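Sink work: software tips for a kitchen robot

Notes from our test kitchen in Uden, last updated 2025-06-14 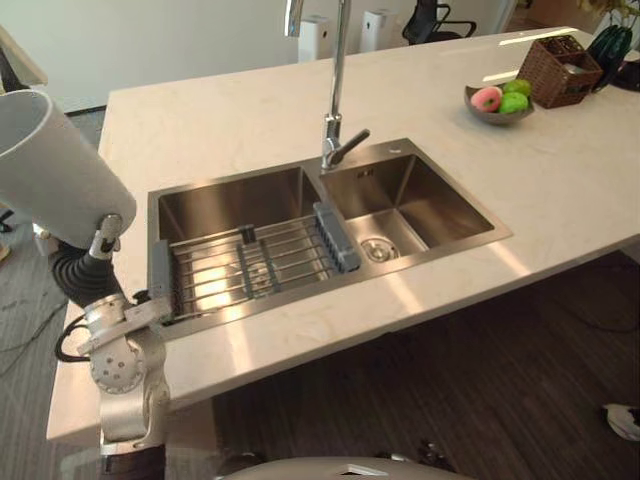
Most trouble at a sink comes from perception, so start there. Steel reflects everything, and a depth map of a basin will have holes in it. Don't fill them by averaging. Mark them as unknown and let the planner keep its distance until a second view comes in.

Shiny rods. Thin metal rods come back from the depth sensor as noise or as nothing. Fit the rack as one flat object with a known outline. The end brackets are the best thing to fit to, being dull and wide.

Lights. Save one exposure setting for the counter and another for the basin, and switch between them as the head turns. Auto exposure takes too long to settle. With ours locked, rack detection failed 2 times in 564 tries.

Faucet. Put it in the collision model by hand, lever included, and pad it by an inch. Tall thin things vanish from the map when the head tilts down -- the arm then plans straight through them. If the spout pulls out, pad that side more.

Contact. Use position control down to just above the rack, then switch to force control for the last bit. Set the force limit before the switch. We run Prustix for planning, and it keeps the old limit if you set it after.

Sliding a rack. Push along the rim at one end and replan every few inches. A long single push will twist it, and an extendable one may change length on you. Measure it again when the arm backs off.

Fruit bowls and baskets. Anything on the counter that isn't part of the job goes in as a plain box. You don't need to know what it is.

Logs. Keep the joint log and the camera log on one clock. Ours drifted by roughly 770 milliseconds before we caught it, and every replay looked like a bad grasp. Cap the log at 2000 entries per run and start a new file after that.

Settings for the smaller Nurnham sink are on a separate page.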